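Fludden cell planning: FAQ

What should a first budget cover?
Arm, gripper, adapter plate, slotted table, cameras and cabling. Stosel quotes the arm alone unless asked.

How long is delivery?
11 weeks for the arm. Grippers ship from Curberg in 28 days.

Can we plan for plug and cable handling?
Yes. Allow 3 days on site for trials with your own power strips and leads.
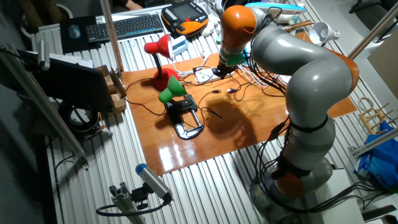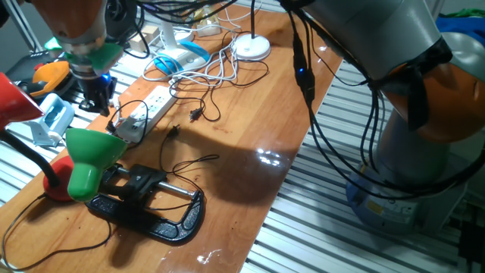
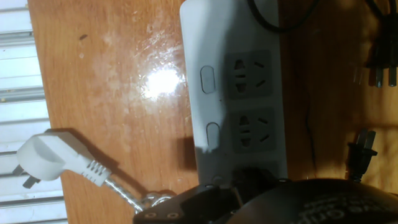 Is training included?
One place per order. Further places are booked through Orakzai, next in June.

Do quotes expire?
After 40 days.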